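Registry app for a June due date, worth it?
Expecting Parents board > Names, Lists and Nesting

deepika_rajan
Thirty-one weeks and my sister wants me on Skedico so the whole family can see what we still need. Their starter list has 582 items. I've bought six. First aid shelf is as far as I got last night.

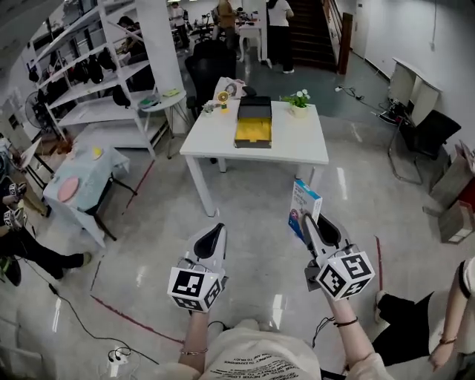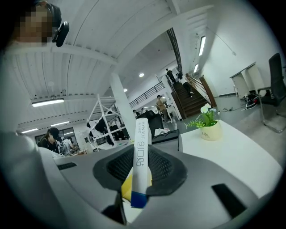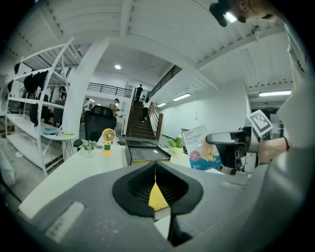 Do I need the paid version? And is the Clotport bassinet as good as the reviews say? They all sound like the same person wrote them.

flovura_mom
We paid and loved it! Grandma could see the list, no double gifts, and the reminders kept me sane.

gounder27
Reminders to buy more stuff. Who do you think makes money when you tick a box? Use a shared note.

flovura_mom
A shared note doesn't stop two aunts buying the same stroller. Ask me how I know.

gounder27
Then call the aunts. Our total came to $1,746 off that list and 27 things still have tags on them. Baby is crawling.

pebblecreek
Can't speak to the app. The Clotport is fine, but ours outgrew it fast and I wouldn't pay full price. Borrow one.

deepika_rajan
My cousin has one in her garage, I'll ask. Skipping paid for now. Sister is not pleased.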